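We use cookies to remember your cart and to see which pages get read. By staying on the site you're OK with that. Accept / Settings

About Droltham Records

Hi, and thanks for clicking on the page most people skip. I run Droltham, a small label for industrial, dark electro, EBM and whatever you call the stuff that sits in the cracks between them. I answer the email, I pack the orders, and I pick the records, so if you hate one of them you know who to write to.

The label began as a tape swap. I was living above a tire shop in Breralside, making mixtapes of drum machine music for people I'd met at shows, and a two-piece called Gurkik handed me a demo with no song titles on it. I played it until the tape got thin. They didn't have a label and I didn't have one either, so I borrowed a dubbing deck and made 69 copies with photocopied sleeves. They sold out over one November, mostly off a folding table next to the coat check. I still get asked for that tape and no, I don't have a spare!

After that it got a little out of hand. The Gurkik album came next on CD, then a 12-inch with four remixes on the flip, then Bensaid, who had been making these huge slow noise pieces in a basement and wanted somebody to put a beat under them. (I didn't. We found a person who could.) Today there are eight acts on the roster and 154 releases in the catalog, counting the download-only singles, which I do count, because they take just as long to get right.

How we work

We sign one record at a time. No options, no five-album deals. The artist keeps the masters and we split what's left after pressing and mastering down the middle. If an act gets a better offer somewhere else I'll be sad for a day and then I'll buy the record like everybody else.

Most vinyl runs are small. Our biggest so far was the second Bensaid LP, which has shipped more than 515 copies and is on its third color. I know that's nothing to a real company. To me it's a hallway I couldn't walk down for two months.

I'm picky about remixes. A lot of singles in this corner of music come with six versions that all sound like the same kick drum with the vocals turned down, and I've bought plenty of them. Ours get cut if they don't do something to the song. Gurkik once turned down five in a row, including mine - fair enough, mine was bad.

Where we are

Still Breralside, though not above the tires. We have two rooms on the ground floor of an old print works, one for stock and one for mixing and talking. There's no storefront, but if you're in town and want to pick up an order and save the postage, write first and I'll make sure the door's open. Coffee is usually on. 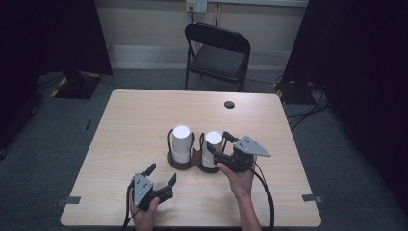 Two white cups in their holder on the table.

Demos

Yes, please. Send a link, three songs at most, and tell me what you want to happen with them. A tape, a club 12-inch, one track on the yearly sampler? That helps a lot more than a bio. I listen to everything, but I'm slow, and in the fall when the sampler comes together I'm slower still. If you haven't heard back in two months go ahead and poke me.

A few things that aren't for us: guitar bands with one synth, anything where the vocals were left for later, DJ mixes. I like DJ mixes! I just can't clear them.

Orders and such

Records go out twice a week. If a corner gets crushed in the mail, send me a photo and I'll replace the sleeve if I have one, or the whole record if I don't. Downloads come with every physical format, tapes too.

Page last updated 20/04/2023

Get the Droltham newsletter: new releases, represses and the odd test pressing, once a month. Enter your email address to sign up. Unsubscribe any time.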